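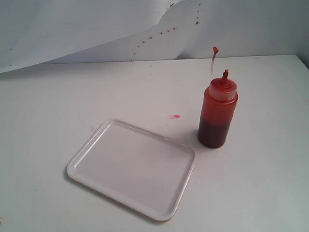
Work area, bottle and tray in place, arm out of view.

Buvus tabletop arm -- bench inspection before powered run
Location: Debnath shared workshop, bench 23
Date: 2 Jan 2024

1. Base clamp tight, no rocking by hand. OK.

2. Emergency stop cuts motor power. OK. Tested twice, once at rest and once during a slow move. The button still sits too close to the power supply. Move it to the front rail.

3. Joint cables clear through full travel. OK. Cable tie at the elbow replaced.

4. Reach limit set in software. OK. Limit is 609 mm from base center. The November file had 1,000 mm, well past the table edge. Old file deleted from the bench computer.

5. Grip force at low setting. NOT CHECKED. Scale not available. Do not run a squeeze task until this is signed off.

6. Tray empty and clean. OK. Placed at an angle to the table edge. Program expects this.

7. Bottle lid screwed down, nozzle clean. FAIL. Lid is on, but there is red residue on the nozzle. Wipe before the next run.

8. Tabletop clean. FAIL. Pink-red smudge between tray and bottle, small brownish speck near one corner of the tray.

9. Backdrop clean and clear of arm travel. FAIL on clean. Line of small red spots running up the sheet. Wash or swap. The sheet also hangs unevenly, with a wide fold -- pull flat and clip again.

10. Liquid level noted. OK. Bottle is filled to about half. Do not go higher with the present lid.

11. Cycle counter recorded. OK. Reads 1,977. Ruta joint grease is due at the next service.

12. Spare fuses in drawer. One left. Reorder from Stultolport.

Result: not released. Items 5, 7, 8 and 9 open. Repeat the full list after cleaning, including item 2.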